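3.2 The open day at Corow

Before we turn to the interviews, we would like to say a little about the day itself, partly so that readers can judge what our visitors had in front of them when they formed their opinions, and partly because we enjoyed it a great deal and learned things from it that never made it into the questionnaires. The open day was held on April 8, 2025, in the ground floor workshop at Corow, and 126 people signed the guest book over the course of it. Many of them came from the two recycling firms in town, Mandico and McKinnon, some with children along, and there was a good-sized group of evening students from the repair course that Hae-won Yeom teaches (they arrived early, and they stayed until we began putting the chairs away!).

The plan for the demonstration had been drawn up the previous September. We had first thought of showing a finished disassembly line at full speed, but Marisol Halvorsen, who led the visitor program, argued that people would get more out of an ordinary desktop computer, the sort they had probably had under their own desks at one time or another, opened up and worked on by an arm at a pace they could follow. So we settled on a desktop tower laid on its side, and on a task in which the arm handles parts of it one by one while a member of staff stands close by. The task software, Flosteo, was the same version used in the trials reported in Section 4, and we changed nothing in it for the public sessions apart from lowering the top speed. Visitors could come right up to the rope, and most did. For those further back, we put the view from the wrist camera on a large screen, and this became a favorite place to stand, especially for the smaller children. The view takes in a good deal of the case at once, with the Dell motherboard, the cables and the blue plastic parts of the drive area, and the gripper's own black arm segments along the bottom.

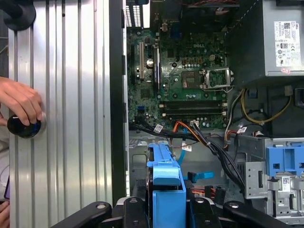 Figure 1. Wrist camera view of the open case, with a hand at the removed side panel.

We ran 11 sessions, each with a short welcome, the demonstration proper and as much time for questions as people wanted, which in two cases was more than the demonstration itself. The questions were a pleasure. A gentleman from McKinnon wanted to know how the arm would cope with a case whose screws had rusted, and we had to tell him that we have not tried it. One of the students asked why the blue drive caddy was treated as part of the drive instead of as a separate object, and this led to such a long and friendly argument between her and Dr. Yeom that the next group had already come in and sat down before it was over. (We have since changed how caddies are labeled in our task descriptions, and we are grateful to her.)

What held people's attention most, as far as we could tell from our notes and from simply standing among them, was the handling of the hard drive. The CPU and the RAM module have their own places in the gray printed fixture beside the tower, and visitors would glance at these and nod, but when the gripper had the drive and its caddy over the right side of the case the talking tended to die down. Several people told us afterward that they had been holding their breath. Dr. Halvorsen's explanation is that a drive is the one part everybody thinks of as having something of theirs on it, family pictures and letters and so on, and we find that persuasive, although the questionnaire had no item that would let us test it.

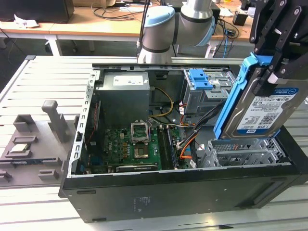 3.3 Visitor questionnaires

Each visitor over the age of sixteen was offered a one-page form on leaving. The form had been tried out beforehand with staff at Mandico, who kindly pointed out that our wording for "end effector" would puzzle just about everyone, and we replaced it with "gripper" throughout. We asked how safe the visitor had felt at the rope, how easy it had been to follow what the arm was doing, and whether the visitor would be comfortable working beside such an arm for a full shift. A blank space at the bottom invited remarks of any kind, and people filled it generously, sometimes running over onto the back of the page.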